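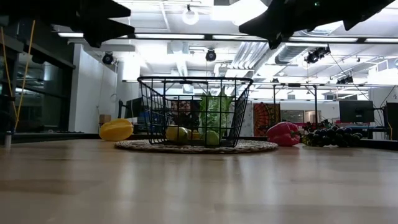
2019-10-09

Second full day with the Skenis evaluation kit. The vendor, Tasix, gave us the loan unit for 30 days, and I want the grasp numbers settled before Arben starts on the integration side. Updated the controller firmware first, then reran calibration from scratch. Residual was lower than yesterday, so I kept it. Layout for the basket task is the one Lejla wrote up: wire basket on the round woven mat, red pepper and the grapes out on the table to the right, the yellow piece to the left. The open grid of the basket is still my main worry. The depth map fills in between the rods on some passes and leaves holes on others, and the planner treats the two cases very differently.

Ran 184 attempts before lunch. Pepper is easy if the approach comes in across the body, poor if it comes in along the stem. The grapes are the worst item by a wide margin. The default force setting is too high for them and the next step down drops them on the lift. There is no setting in between. The manual claims a continuous force range, but the software exposes it in steps. Wrote to Tasix support about this. Got a ticket number and no answer by the time I left.

Placing is better than picking. The flared rim helps. The release height is set per task and not per item, so anything low and round gets let go too high. Worked around it with a second task file. Ugly, but it loads.

Lejla Stoyanova went over the logs with me at two. The kit writes 1556 rows for a run that should produce 2000, and the missing rows all fall where the arm changes direction. She thinks it is a buffer being flushed late. I think the timestamps are being merged. Either way the cycle times in the Skenis dashboard can't be trusted, and I will use our own timer until it is fixed.

Arben Omerović wants a comparison with the Skomus unit from last spring. Told him the Skomus had worse fingers and much better documentation. He asked which I would buy. Not ready to say. The price in the quote leaves out the service plan, and Radulović in purchasing has asked for it twice.

For tomorrow: lower the approach speed on the leafy item, repeat the grape runs with the soft pads if they turn up, export raw logs before the nightly wipe. Also return the hex key set to Lejla.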